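Sorting bin

A sorting bin is an open-topped container in which loose, mixed articles are held while they are separated by kind, size or destination. It is used in shops, workshops, post rooms, recycling points and private homes. The term covers both shallow trays, from which articles are picked by hand, and deeper vessels with sloping walls, in which they are allowed to gather on the floor of the container.

Construction

Sorting bins are made of sheet metal, moulded plastic, wood or wire. Metal is preferred where hard or sharp articles are handled, and it is normally left unpainted on the inside or given a single coat of paint. Walls may be upright or inclined. An inclined wall makes the opening wider than the floor, so that a hand or tool can reach the corners without striking the rim. It also causes articles dropped near the edge to slide towards the middle.

Holes are often made in the floor. They serve for drainage, for bolting the bin to a bench, or for letting grit fall through. In the Ilholm pattern, first supplied to village depots, the floor has 5 holes and a removable panel along one side.

Use

A bin is set on a table or stand at a height that allows the user to see the whole of the floor. Articles are tipped in, spread so that few lie on top of one another, and then taken out singly. Bottles and other rounded articles are generally removed first, as they roll when their neighbours are disturbed. Flat articles tend to lie close against the metal and are left until there is room to tilt them up by one edge. 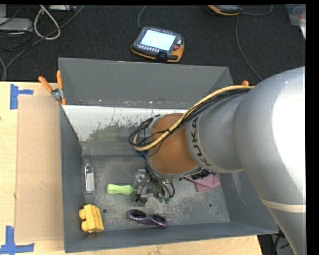 The quantity placed in the bin at one time has a marked effect on the work. The Rerska household depot, which handles 2,000 articles in an ordinary month, limits each filling to a single layer. Its handbook advises that clear containers be turned so that any label faces the sorter, as transparent plastic is easily overlooked against grey metal.

Wear and care

Bare metal floors become scratched in normal service. Light scratching does not affect use. Painted surfaces wear through in patches, most quickly where articles slide, and the material beneath may then be exposed. Worn paint should be brushed off before repainting. A bin used for food packaging is rinsed at the end of each session and stood on its side to drain.

Noise is a common complaint with metal bins. A rubber mat may be laid under the bin, but mats placed inside it trap dirt and are not recommended.

Variants

The Cavalcanti bin is divided by a low central wall into 2 equal parts, one for articles still to be sorted and one for those set aside. The Zudirent tray, 62 cm long, has a pouring lip at one end and is used chiefly for fixings and small hardware.

Last updated: April 8, 2020

Reader comments

The article should mention that the Zudirent tray was also sold without the lip. We had one at the shop for years and used it for hinges.

Can anyone say what paint is suitable for the inside? Mine was redone last August and is flaking again along the slope.

Reply: Rub it down to the metal and use a primer. Two thin coats are better than one thick one.

Related articles

Bench tray
Drainage hole
Household recycling
Parts cabinet
Sheet metal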